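Section 4. Clearing and Setting Up the Desktop

Skolcombe desk owners' guide, revised 11 Aug 2020

Most desk guides tell you to start with an empty, spotless desk. We doubt many people have one. These steps assume a desk already in use, with a monitor, a keyboard and at least one piece of clothing on it.

4.1 Before you begin

1. Save your work and switch the monitor off. A screen saver doesn't count as off.

2. Find the seam where two sections of the desktop meet. Run a fingertip along it. If you feel a step, go back to Section 3 and level the sections before you put anything heavy on top.

3. Pick up clothing by the thickest part, one piece at a time. Check underneath and inside the hood for pens, earbuds and adapters. 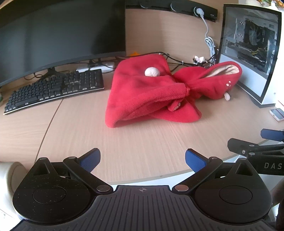

Fig. 7. Red fleece on the desktop, monitor off, keyboard at an angle.

NOTE: Zippers and cord tips scratch wood faster than any mug does. Lift fleece off the desk. Don't drag it.

4. Fold the garment and put it somewhere that isn't the desk. The back of a chair is tolerated, though in our experience it comes back within the hour.

4.2 Cables and power

We sell a cable tray, the Fetport 55, and the sales page says it ends tangles for good. It doesn't. It holds them up off the surface, and that is worth having if you do the sorting first.

5. Unplug one cable at a time and follow it to its other end. Label both ends with tape. If you can't find the other end, leave that cable alone until the rest are done.

6. Separate power cables from the rest. Gather any slack into a wide loop and tie it with a soft strap.

7. Look over the power strip at the far edge. Every plug should sit all the way in. 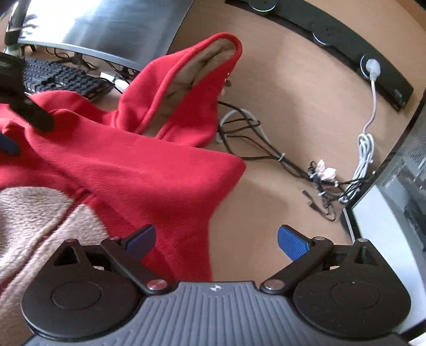
Fig. 8. Power strip along the far edge, with one white plug in the rightmost socket.

CAUTION: Keep fabric away from the sockets and from anything that gets warm. A lit ring is not a safety check, whatever the box implies. Do not exceed the total load printed on your strip. Open drinks and bottles belong well away from it, including the one you are sure is empty.

8. Do not plug a second power strip into the first. We have read the forum posts saying it's fine.

4.3 Monitor and keyboard

9. Take hold of the monitor by its stand and slide it back until the base sits flat. Big curved screens are front-heavy, so get a second pair of hands if yours wobbles.

10. Square the keyboard to the front edge, or to yourself if the edge is curved. The "ideal angle" charts you find online disagree with each other. Use the position your wrists can stand.

11. Check for glare with the monitor still off. A dark screen shows you every window behind you, and no anti-glare coating we've tried makes that go away. Turn the screen a little and look again.
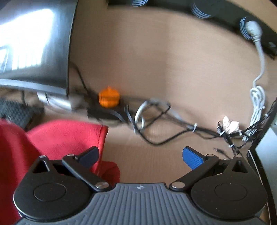
T. Ljungberg

I wrote this section and I still test it on my own terms. Window reflections are the part people skip, then they buy a Trindon lamp to fix a problem that a small turn of the stand would have fixed for nothing.

12. Wipe the bare wood with a barely damp cloth, along the grain. Dry it right away. Skip the sprays that promise to "feed" the surface.

13. Switch the monitor back on and reconnect anything you labeled in step 5. For tray spacing and screw sizes, see Section 5.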